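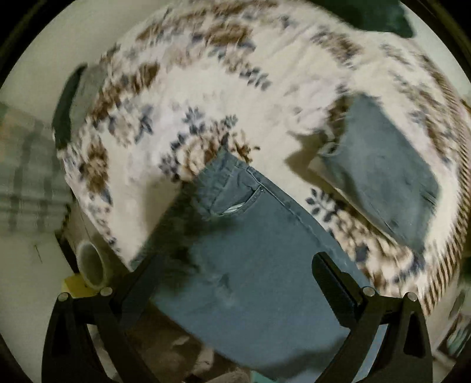 Garment Care and Linen Handling
Unit 3: Sorting and folding denim on a soft surface
Carnton campus, practical room, Friday group

Purpose of the unit

Unit 2 dealt with folding on a hard table. Most household work is done on a bed, and a bed behaves differently. The surface gives under the hand, the cover moves with the garment, and a fold pressed on a mattress recovers part of its height once the pressure is released. Students should read these notes before the practical and bring the Kelstead record sheet.

Terms used

Rise: the distance from the crotch seam to the top of the waistband.
Outseam: the long seam on the outside of the leg, from waistband to hem.
Inseam: the seam on the inside of the leg.
Lay: the position of a garment on the surface before the first fold.
Return: the amount a fold opens by itself after the hand is removed.

3.1 Preparing the surface

Pull the comforter or quilt level before anything is laid on it. A ridge in the cover will print through a single layer of shirting, and will tilt a pair of jeans enough to throw the legs out of line. Printed covers make alignment harder. A floral or leaf pattern has no straight line to work from, so the edge of the mattress is used as the reference. A check or plaid can be used directly, provided the cloth has been pulled square first.

Clear tape, scissors and labels are kept off the work area. Garments waiting their turn go to one side in a loose half fold, with no part trapped under the cover.

3.2 Laying out jeans

Lay the jeans front up with the waistband away from the body. Close the button and the fly. Push the pocket linings down inside the front pockets and flatten them with the fingers; a bunched lining leaves a lump that every later fold has to pass over. Check that both outseams lie at the outer edge. On older jeans the outseam may have twisted towards the front below the knee. Do not correct this by pulling the hem. Lay the leg as the cloth wants to lie and take the fold line from the knee upwards.

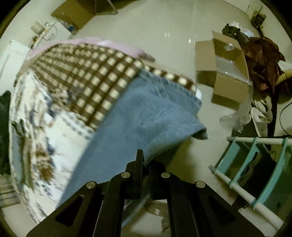

Nandini D'Souza
Instructor, Textile Care and Household Practice

3.3 Lifting and turning

Denim is heavy for its area and hangs from whatever point it is held by. Gripped at a single point on an edge, the cloth drops into a diagonal and the folded layers slide over each other. For a short move across the bed this is acceptable – the garment is going to be laid again in any case. For a finished fold, support the underside with the flat of the other hand.

Stitched bands and hems are stiffer than the cloth beside them and often pucker along the stitching. Grip next to the band if the purpose is to smooth the cloth, and on the band if the purpose is to carry it.

Do not let a corner overhang the side of the bed while the rest is being worked. The overhanging part pulls steadily, and the lay shifts without the student noticing.

3.4 Fold sequence

1. Bring one leg over the other, outseam to outseam.
2. Tuck the point of the seat in, so the long edge is straight.
3. Smooth from the waistband to the hem with the forearm, in one pass.
4. Bring the hem up to the lower edge of the back pocket.
5. Fold once more, to a rectangle.

Wait a few seconds, then measure the return at the open edge. Up to 8 mm is normal on a mattress. If it is more than this, open the last fold, smooth again and repeat. Pressing harder on the finished rectangle has little effect.

3.5 Layered bedding

Where several cloths lie on the same bed, sort by cloth before sorting by colour. Checked and printed covers should be folded after the garments are off them. Pale pink and cream pieces are kept apart from unwashed dark denim, as indigo can rub off on light cotton even when dry. Towels go in a pile of their own.

Practical and marking

Each student folds 6 pairs and records the return for each. The practical is marked out of 50, with 8 marks for the record sheet. Sheets without a measured return for every pair will be handed back.

Reading: Chowdary, class notes on cotton twills, section on seam twist. Copies are held by Ravindran Achari in the linen store.

Unit 4 covers fitted sheets.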